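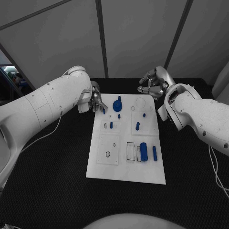

Back from the Workgate open day, writing this on the train so excuse spelling. Best stand by a mile was the two-arm bench. Beler brought it, Begoña Aguirre did the talking. Two white arms, proper fingers on the ends, a white board with blue pegs and a gear and some cylinders, clear plates to go with them. Small parts, colour helps I reckon. I stood there way too long, missed the free lunch. Anyone else go?

torquewrench_mel
Went in the arvo. Crowd was three deep, saw mostly backpacks. Was it running on its own or was someone driving it? Couldnt get a straight answer from the bloke I asked.

pallet_jack
Begoña said a mix, depends on the session. Didn't say which one we were watching. I did ask.
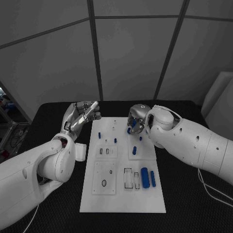

Also asked about cycle time, because the boss will. She wouldn't quote one. Said it's a bench for learning fiddly handling, come back in March and ask again. Fair enough I spose. Better than a made up number on a banner.

greybeard_fitter
Not fair enough. We've had a Collado pick and place on the line for years and it does 434 parts an hour, all shift. Fingers are a solution looking for a problem. Two-jaw gripper, decent fixture, done. What does a hand do for you there?

pallet_jack
Changeovers mate. We lost 12 shifts last year to swapping jaws and re-teaching. If one hand can pick up a skinny peg and then a fat cylinder I'm listening.
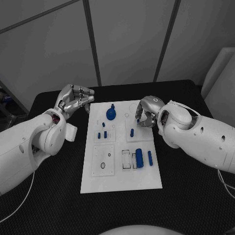

Right hand with one of the little blue pegs, Beler stand

torquewrench_mel
That's a tiny peg. I'd struggle with that in gloves. Still with greybeard on price though, the Zimon rep wanted $3,838 for a spare finger set. Just the fingers!! Different make of hand but still.

greybeard_fitter
Ha. And who fixes it at 2am? All those joints. Every one is a service call.

pallet_jack
Yeah no argument on servicing. Our sparky would walk out.

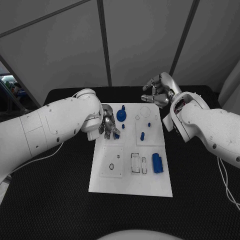 But I'm not saying buy one tomorrow. Im saying it's the first hand demo I've watched where I could see it anywhere near our subassembly bench. The gear bit especially, we do that by hand all day and everyones wrists are stuffed.

line4_kez
Wrists are a good point. Did they say anything about guarding? We'd need to fit it in next to people.

pallet_jack
Forgot to ask, sorry. Got Begoña's card somewhere, will email and post the reply if she sends one.

greybeard_fitter
Ask her about grease in the knuckles while you're at it.

2 min read

Search this forum Enter keywords Go

Recent threads
Workgate open day, parking and which gate
Collado feeder jams on short parts (solved)
Zimon teach pendant, screen gone dim
Jaw changeovers, how long are yours taking?
Wanted: used conveyor, 543 mm belt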